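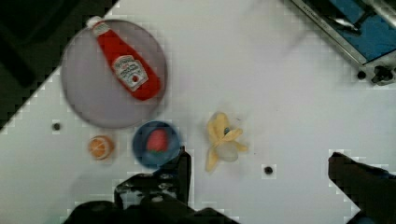 When the Gripper Closes Too Hard: Tips for a Table Robot

Posted in: Workshop Tips > Small Machines
By Lertchai Meesuk, Apr 2, 2024

In February our arm at the Vernley workshop stopped with fault 1052 and a toy cup between the fingers. The cup had a crack along one side. I was standing near the table and my first idea was to pull the cup out with my hand. Please do not do this. The gripper was still under power and it opened by itself when I touched the reset, with more speed than I expected. I had only a pinched fingertip, but it was painful for two days and I learned several things which I want to share.

We use the arm for practice with kitchen things, mainly toy food and light plastic dishes. If you have a similar table at home or in a school, I think the same advice will help.

1. Stop first, then look

Press the stop button before any part of you goes over the table. A fault message does not mean that the motors are off. On our arm the fingers keep holding after the fault, and this can be good for the object and bad for the hand. After the stop, check if the arm needs support. Some arms sink down a little when the power goes away.

2. Set the force for the weakest thing

Our mistake was simple. I had set the gripper for a full bottle of 500 grams and then I forgot to change it back. Now we begin with the lowest force and raise it in small steps until the object does not slip. Write the number on paper and keep the paper near the controller. Ours is 33 for plastic dishes, but this is a number of our Mesar program and your program will have a different scale.

Soft toys need some patience. A plush fruit gives way under the fingers, so the gripper travels further than on a hard cup before it feels resistance. If your program waits for one exact width, it may go on closing and then give the same fault. 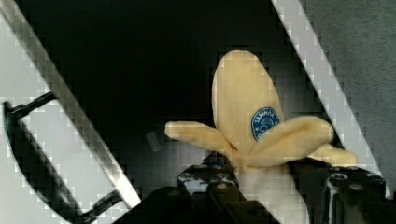 With such toys I take hold of the thick part and leave the loose flaps free. I also look where the fabric goes at the bottom, near the jaws. A fold of cloth can be pulled in between two metal parts, and then you need a screwdriver to get it out again. Ask me how I know.

3. Give the fingers some room

Many of our smaller faults came from neighbors. The gripper goes down for the bowl and one finger lands on the handle of the mug. The program does not understand what has happened, it only feels that the way down is blocked, and it pushes.

Before each run I put my own hand flat between the things. If my hand does not fit, I move one of them. Small flat pieces go to the side until they are needed. 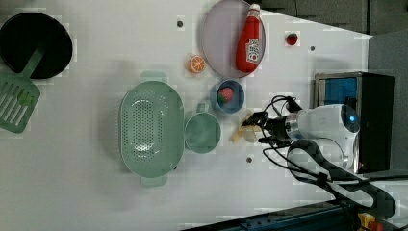 Gripper next to the mug, cracker pieces close to the fingers. Crowded for my taste.

4. Look at the cables every time

A cable is slow to break and hard to find when it is broken. We lost a whole afternoon to a fault that came only when the wrist turned left. It was one worn place inside the loop. Move the arm slowly by hand through its full turn, with power off, and watch if any cable becomes tight or rubs on an edge.
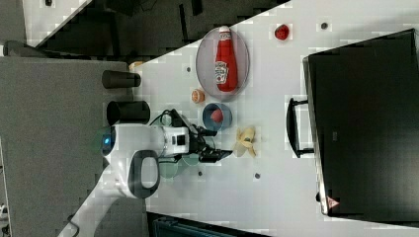

The first run after a fault should always be a slow one. We use quarter speed, one object, and one person who does nothing except stand at the stop button. Choose a soft object for this run. The yellow banana is my favorite, lying just in front of the gripper tips, so the arm has only a short way to go and I can see early if it goes wrong. Check also what stands at the far edge of the table. We have a big black panel there, and an arm that reaches too far would meet it. Semaan, who shares the workshop with me, sets the reach limit a hand's width shorter for this test and puts it back afterwards.

5. Write the fault down

Our notebook is now on page 104. Each note has the code, the object, the force and the speed. The code alone is of little use after one month.

If your fault comes back three times with the same object, stop trying and inspect the finger screws. One of ours was loose by half a turn.

Questions? Write to the Vernley Workshop Pages | © 2024 | Back to top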